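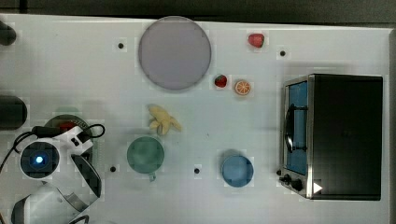 Obst und ein leerer Teller auf dem weißen Tisch

Fragen und Antworten zum Juniturnier in Flostudby
Lesezeit: 1 Minute

Wann beginnt das erste Spiel?
Um 10 Uhr auf Platz Zerum. Die Mannschaften melden sich bitte vorher am Eingang.

Wie viele Mannschaften nehmen teil?
Es sind 16, verteilt auf vier Gruppen. Skoltham spielt dieses Jahr wieder mit.

Wie viele Spieler darf man einsetzen?
Auf dem Feld stehen 7 Spieler, der Torwart ist schon mitgezählt. Wechseln ist jederzeit erlaubt – aber nur an der Mittellinie.

Gibt es Plätze zum Sitzen?
Ja, die Tribüne hat 400 Sitze. Eine Reservierung ist nicht möglich.

Wer führt die Tabelle?
Domnica Marinescu. Bei einem Fehler schreiben Sie ihr bitte noch am selben Tag.

Kommentare

Lucian Dinu: Zählt bei Punktgleichheit zuerst das direkte Spiel?
D. Marinescu: Ja, danach die Tordifferenz.
Bratu-Fan: Darf man die Trommel mitbringen?

Kontakt | © Turnier Flostudby | Nach oben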